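Sticky doors, stiff locks, squeaks – quick fixes

Notes from doing our own place, in no real order. Most of these take ten minutes. Get a screwdriver, a pencil, a candle stub.

Squeaky hinge
Don't reach for cooking oil. Goes gummy by spring and collects every bit of dust in the hall. Pull the pin (one at a time, leave the others in), wipe it with an old sock, rub it with candle wax, tap it back. Ours has been quiet since February.

Door sticks at the top
Check the hinge screws before you touch a plane. Top hinge, nearly always. If a screw just spins, take it out, pack the hole with wooden toothpicks and a dab of wood glue, snap them off flush, let it dry overnight, screw back in. Did this on the pantry and the sticking went away completely.

Still rubbing? Pencil along the edge, close the door, open it, look for the smudge. Sand only there. Start with 80 grit and go easy, you can't put it back. Then seal the bare wood the same day or it drinks up the damp and you're back where you started.

Stiff key
Pencil lead. Scribble on both sides of the key, in and out a few times, wipe, repeat. Graphite powder in a tube is neater if you have it. Serena Ferraro across the street swears by the Zindmont one, I've had the same tube for years and it's barely half gone.

Droopy lever handle
Usually the little set screw under the neck. Tighten that first. If it still droops the spring's gone, and a new handle is easier than fixing the old one. Measure the backplate and the screw holes before you go shopping – I didn't, two trips. Keep the old screws in a jar.

Drafts
Hold a strip of tissue near the edges on a windy evening. Where it flutters, put foam strip. Clean the frame with rubbing alcohol first or the foam will be on the floor by morning. Double doors leak worst down the middle seam, so use brush strip there, foam bunches up.

Washing painted doors
Warm water, small squirt of dish soap, soft cloth. Bottom to top so you dont get drip lines, then rinse top to bottom. Old toothbrush for the mouldings. No scouring powder on off-white paint, it leaves dull patches that show up every afternoon when the sun comes round.

Scuffs: damp melamine sponge, barely any pressure. Try a corner first.

Touching up
Scuff sand with 200 or finer, wipe, thin coat, wait, second thin coat. Paint the raised panels first, then the flat parts, then the outside edges. Write the color name on masking tape and stick it to the lid. You wil not remember it.

Next time: window sashes.

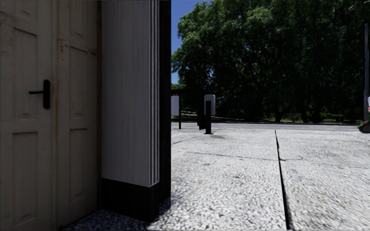 Off-white paneled door, black lever handle. Plenty of edges for the toothbrush.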